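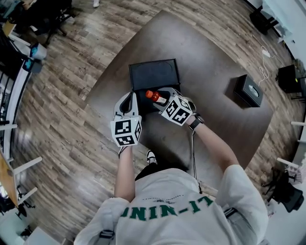 Small glass bottle, orange-red cap.

We use cookies to remember your settings and count visits. Accept all | Manage choices

Thread: sorting out the spice cupboard

1/ Spent Saturday going through every jar, tin and packet in the kitchen. Putting down what I learned in case it saves someone a morning.

2/ Started by taking the lot out. If you only pull forward the ones you recognise, the back row stays where it was. Mine had three open packets of ground cumin and no whole cumin at all.

3/ Whole spices keep for years if the lid is tight. Ground ones fade much faster. I rub a pinch between my fingers and smell it. If I have to think about whether it smells of anything, it goes.

4/ The oldest thing was a tin of ground mace from when we lived in Grirkholm. I have never cooked anything with mace in it.

5/ Paprika and chilli powder lose their colour in the light. The ones on the open shelf by the window had gone brown. They now live in the drawer under the hob – not ideal for heat, but it's dark and I can reach it.

6/ Jurgita Ramanauskas told me to put dried bay in the freezer. Did that in June and the leaves are still green and still taste of bay. Same for lime leaves.

7/ Jars. I had 32 worth keeping and wanted them all the same height. The Mogensen ones hold 100 ml and fit a teaspoon through the neck. The Gotero ones look nicer but a teaspoon won't go in, so I sent them back.

8/ Labels go on the lid if you store in a drawer and on the side if you store on a shelf. I did the sides first and then moved everything to the drawer. Half an hour with hot water and a scraper.

9/ Write the month you opened it on the bottom. Pencil on masking tape is fine and peels off clean.

10/ To get the smell out of an old jar: wash it, fill it with warm water and a spoon of bicarb, leave it for 30 minutes, rinse, dry with the lid off overnight. Works for everything except cloves. Anything that has held cloves now holds cloves for good.

11/ Guilan Xie asked about Sichuan pepper. I buy it whole in small bags, pick out the black seeds, toast it in a dry pan and grind what I need. Ready-ground goes dull within weeks.

12/ Stopped buying mixed spice and garam masala in big bags. I make a couple of spoonfuls at a time in the old coffee grinder – wipe it out with a bit of dry rice afterwards.

13/ Next job is the oils and vinegars. There's a bottle of walnut oil in there I'm not looking forward to opening.

Filed under: Kitchen, Storage, Home cooking

More from this author
Which pans I kept after the move
Freezing herbs: what worked by February
A week of packed lunches
Descaling a kettle with lemon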